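Weekend help wanted - Breltetti kitchen shop, Neltport

We need one more person on the floor and in the stock room, October through the holidays. Could go longer if it works out. Shop is small, gets packed by noon, and the phone never stops.

What you'd do: ring people up, restock, unpack deliveries, wrap gifts, answer questions on knives and pans and boards. Oiling the display boards too, we'll show you how. Some lifting, boxes up to 40 pounds. Stairs to the stock room, no elevator sorry.

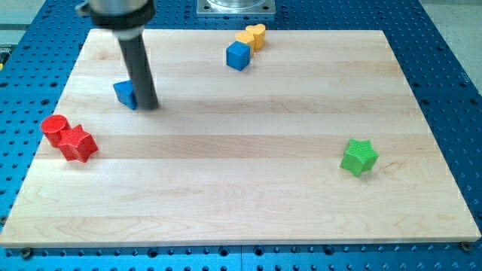 Maple butcher-block board, pale strips glued edge to edge.

Who we want: friendly, on time, ok with standing all day. Retail experience nice but not needed. If you cook at home thats a plus, customers ask all kinds of things. Must be 18 and able to work both weekend days. Weeknights now and then - mostly Thursday, when we stay open late.

Pay is weekly. Staff discount after the first month. There's a $200 bonus if you stay thru the end of the season. Free parking behind the Alhassan building, and the Woltdale bus stops right out front.

To apply: come by before 11 am with a resume or just a page on yourself, ask for Esi Issahaku. Or mail it to Breltetti, PO Box 2472, Neltport. Put job no. 3451 on it so it dont get mixed in with the invoices. No calls pls. Short trial shift for anyone we like, paid.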